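Vunden House: bedding and soft furnishings, progress report to the Lloyd Fund

Period covered: April to July

1. Summary

The grant of 3,618 pounds was awarded to replace worn bedding at Vunden House, to set up a proper linen store on the first floor, and to give new residents practice in looking after their own rooms before they move on to a tenancy. The linen store is finished and in use. The bedding has been bought, except for the mattress protectors, which are late. The room sessions began in May and are continuing.

2. Linen store

The old boiler cupboard has been cleared, painted and fitted with slatted shelves. Skeva Joinery did the work for 700 pounds, the price they quoted. Single sheets are on the left, doubles on the right, and pillowcases are at eye level because they are what people come for most often. Spare duvets are on the top shelf in zipped storage bags. We had first planned to keep them in boxes, but the boxes were too deep for the shelf.

The door sticks slightly in damp weather. Skeva have said they will plane it when they come back to do the landing.

3. Bedding

We spent 1,000 pounds on sheets, pillowcases and duvet covers from Vinance, who supply two other houses in the area. The quality is good. The fitted sheets have come through repeated hot washes without losing their elastic, and the plain white pillowcases can go in with anything.

The first delivery included double covers where we had ordered singles. These were exchanged without charge, though it took most of May to sort out, and two rooms had to manage with the old covers in the meantime.

Mattress protectors were budgeted at 500 pounds. The size we need is out of stock and we are told to expect it in August. The money has been held back for this and not spent on anything else.

4. Room sessions

Sessions take place at 10.30 in the morning and last an hour. They cover stripping and making a bed, changing a duvet cover, folding, and putting away clothes and bags. Residents work in their own rooms with their own things where they are willing to, and otherwise in the spare room on the ground floor.

Attendance was poor in the first few weeks and has improved now that we have moved the start back from nine o'clock. The part residents find hardest is the duvet cover. The part they ask to repeat is folding – mainly fitted sheets, but also awkward items such as soft bags and anything with straps, which tend to end up in a heap at the foot of the bed. We now spend part of each session on these. Patterned fabric has proved easier to learn on than plain, as the rows of the print give a line to fold along.

The navy cloth with white and pink medallions has bright blue trim, and was handled on the bed. 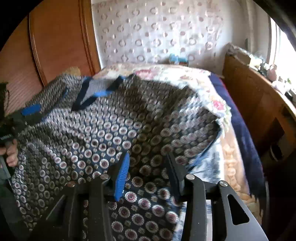

Dorian Moulin has asked that the sessions leave more time for storage, as knowing how to fold something is of limited use to a person who has nowhere to put it. He would like each room to have an under-bed drawer or a deep shelf, and has pointed out that the wardrobes in the back rooms are too narrow for bulky items.

We agree with this. Under-bed drawers were left out of the original application to keep the cost down. We have asked Skeva for a price and will send it on when we have it. No commitment has been made.

5. Next period

– Receive and fit the mattress protectors.
– Label the linen store shelves. Handwritten labels are up for now.
– Continue the room sessions through the autumn, with storage added.
– Dispose of the old bedding. An animal shelter has offered to take the towels and blankets but cannot use the pillows.

Receipts for the joinery and the Vinance order are attached. The receipt for paint is still to come and will be sent with the next claim.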